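访贝斯手埃韦拉尔多·帕谢科：把声音放低一点

2018年1月27日

埃韦拉尔多·帕谢科到得比约定的时间早，已经在排练室隔壁的小厨房里给自己倒了咖啡。他是四人乐队Clarnow的贝斯手，也写了新专辑《Kovine》里大部分的歌。这张唱片录了两个冬天，中间换过一次鼓手，停过一次工，最后定下八首歌。

我们先谈鼓手的事。原来的鼓手奥斯瓦尔多·兰热尔在第一个冬天快结束时离队，当时外面有些传言，说两人在录音室里吵翻了。帕谢科说没有吵。

“他女儿出生了，他不想再跑巡演，事情就这么简单。他走之前把已经录好的四首歌的鼓轨都整理完，连谱子都写清楚了。我们后来只重录了一首，因为那首的速度改了，别的都是他打的。唱片内页上有他的名字，排在我们前面。”

接替他的里迪安·贝文来自威尔士，以前在爵士三重奏里打鼓，刷子用得比鼓棒多。帕谢科说，头几次排练并不顺。

“他打得太轻了，我们习惯了奥斯瓦尔多那种打法，底鼓一下去，地板都跟着动。里迪安一来，我突然能听见自己弹错的音。前两个星期我很不高兴，回家跟我太太抱怨。后来我把贝斯音箱的音量拧小了，吉他也跟着拧小，歌就变了样子。”

变化最大的是第三首《渡口》。这首歌在现场演过一年多，老歌迷都知道那个很响的结尾，吉他反馈一直拖到灯暗下来。专辑版把结尾整段拿掉，换成了伊莱恩·布里托一个人的人声和一架走音的立式钢琴。

“有人在演出后过来问我，结尾去哪儿了。我说结尾还在，现场我们有时候还那样演，看当天的心情。唱片上不用再放一遍。那架钢琴是录音室走廊里的，谁都可以弹，有三个键按下去不会弹回来。伊莱恩就绕开那三个键写了一段。”

布里托是乐队的主唱，也弹键盘。她没有参加这次采访，前一天刚做完牙科手术，只给我发了几条短信回答问题。关于《渡口》，她写的是：“那段我唱了七遍，用的是第二遍。后面五遍都太想唱好了。”

我把这条短信给帕谢科看，他看了一会儿，说他记得是第三遍。

专辑是在梅代罗斯录音室（Medeiros）做的。那地方原来是一间修理缝纫机的作坊，录音间不大，天花板低，控制室在楼上，乐手和录音师之间隔着一层楼板，只能靠对讲话筒说话。制作人迪尔塞乌·莱特坚持不在楼下装摄像头。

“迪尔塞乌的意思是，他不想看见我们，只想听。”帕谢科说，“他认为看着人弹琴会骗耳朵，一个人动作大，你就以为他弹得有力。我开始觉得这很装，现在还是觉得有一点装。可是他听得确实准。有一次他在对讲里说，贝斯第二弦旧了。我那套弦是前一天早上刚换的，就第二弦没换，因为包里少了一根。”

莱特做事慢。每天上午他不录音，只听前一天录的东西，听完在本子上写几行字，下午才让人开始。四个人都有别的工作，帕谢科在一所中学教音乐，布里托给广告配音，吉他手在家里修琴。能凑到一起的日子有限，有人对这种安排有意见。

“我也有意见。我请假是要扣钱的，请了假坐在楼下等一个上午，心里会算账。所以第一个冬天我们停过一次。那次停工和奥斯瓦尔多离队没有关系，是我提出来的，我说大家先回去，把歌想清楚了再来。迪尔塞乌没有反对，他把那几天的房费也免了。”
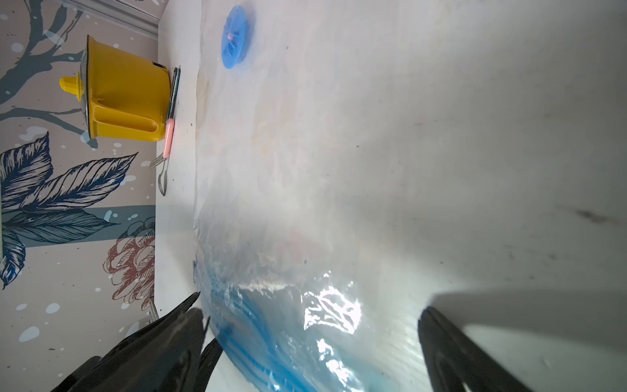
停工的那段时间里，帕谢科重写了《Kovine》这首同名曲的歌词。Kovine是他外祖父起的一个名字，用来称呼家里的一条船，后来船卖掉了，名字还留在家里用，谁出门太久不回来，大人就说他“上Kovine去了”。

“我原来写的是那条船，写得很具体，多长，什么颜色，停在哪里。伊莱恩拿去唱，唱到一半停下来问我，这首歌里有没有人。我说没有。她说那她唱谁呢。我回去就改了，改成我母亲站在厨房里说那句话。船只剩下一句。”

歌词改完以后，旋律也跟着降了一个调。原来的调布里托唱得上去，但是莱特觉得高音一出来，听的人就去注意嗓子，听不见她在说什么。这首歌最后的版本不到四分钟，没有间奏，吉他只在副歌弹两个和弦。我觉得它是全专辑最好的一首。帕谢科不这么看，他更喜欢排在最后的《七十四号》。

《七十四号》写的是一路公共汽车，74路，从他小时候住的地方开到市中心。歌里几乎没有故事，就是一站一站地报站名，布里托用说话的音量念，贝斯在下面走。

“站名有一半已经改了。我去查过，有的站连同那条街都没有了。我用的是旧站名。录的时候里迪安问我这些词是什么意思，我说都是地名，他说那他就当是在坐车，拐弯的地方打得松一点。他从来没去过那个城市，可是有两个弯他拐对了。”

我问他，一首全是站名的歌，会不会担心听众没有耐心。他说担心过，所以放在最后，“不想听的人可以提前下车”。

专辑寄出去以后，乐评的反应不太一致。有人说这是Clarnow最成熟的一张，也有人说他们丢掉了原来的力气，听起来像一支别的乐队在翻唱他们的歌。帕谢科说两种他都读了。

“说像翻唱的那篇，我读了两遍，写得挺认真的，他把前两张唱片都找出来对比过，连哪首歌的哪一句都列出来。有些地方我同意。第五首《盐》确实没有做好，副歌进来得太早，我们在录音室就知道，可是试了几种办法都更差，就那样放着了。现场我们现在多弹四小节再进副歌，好多了。可惜唱片已经印了。”

他不太愿意谈前两张唱片。首张专辑在一个朋友的车库里录，总共花了五天，他说现在听到鼓的声音还会脸红。第二张在一家像样的录音室做，预算也多一些，他反而更不喜欢。

“第二张什么都有，弦乐，合唱，我还弹了一段曼陀林，我其实不会弹曼陀林。每首歌都塞得很满。那时候我们觉得花了钱就要听得出来花了钱。这一次，迪尔塞乌第一天就跟我们说，每首歌最多用六轨，想加第七轨，就得先拿掉一轨。为了这个规定吵得最多的是吉他手，他想叠一层十二弦，最后拿自己的一轨换了，换完又后悔，第二天换了回来。”

新歌第一次在现场完整演出，是去年九月在Hedstead。那是一个由旧粮仓改成的小场地，平时办婚礼和二手书市，能坐40个人。乐队没有做宣传，只在门口贴了一张纸。我那天在场，坐在靠后的位置，记得布里托上台以后先花了几分钟调键盘的高度，贝文把一条毛巾盖在军鼓上。整场没有人讲话，歌和歌之间只有换琴的声音。

我跟帕谢科说，那天晚上有一首歌我在唱片里没有找到，排在《盐》后面，节奏很慢，像三拍子的舞曲。

“那首没有录。严格地说是录了，没有放进去。它叫《借来的外套》，是奥斯瓦尔多和我一起写的，他走了以后我们试过由里迪安来打，打得很好，但是我听着总觉得那不是一回事。我打电话问奥斯瓦尔多，能不能请他回来录这一首。他说可以，只是得等孩子再大一点。那就等着吧，不着急。”

这首歌也许会单独发行，也许会进下一张专辑。帕谢科说他不做计划，学校的课表每学期都变，计划了也要改。眼下能确定的是春天的巡演，路线不长，大多数是和Hedstead差不多大小的场地，两场之间至少隔一天。这是布里托提的要求，她的嗓子在上一轮巡演末尾出过问题，有一场只唱了半场就换成了器乐。

“那一场我们退了票。有人没要退票，站在外面等伊莱恩出来，跟她说没关系。她在车上哭了，也不是难过，就是累。从那以后我们就说好，中间必须有一天什么都不干。里迪安很高兴，他每到一个地方都要去看教堂的管风琴。”

巡演会带上那架立式钢琴吗？他摇头，说搬不动，而且钢琴也不是他们的。布里托打算在电键盘上弹那一段，还是照样绕开那三个键。

“我跟她说，现在这三个键是好的，你可以按。她试了一次，按下去，自己觉得奇怪，又绕开了。”

我们谈了差不多一个下午，吉他手中途进来拿过一次效果器的电源，打了个招呼就走了。隔壁贝文在试一面新的踩镲，声音很细，隔着墙断断续续地传过来。帕谢科听了一会儿，说这面比上一面暗，他喜欢，但是得问问伊莱恩。

临走时我问他，教书和乐队，如果只能留一样会怎么选。他说学生也问过他这个问题，是在一节讲切分音的课上。

“我让他们先把拍子打对。后来下课铃响了，我也没有回答。”

他把两只咖啡杯洗了，放在水池边上，回隔壁排练去了。他们当天要练的是《盐》，多弹四小节的那个版本。

《Kovine》现已发行，黑胶版的B面从《盐》开始。春季巡演的场次由各场地分别公布。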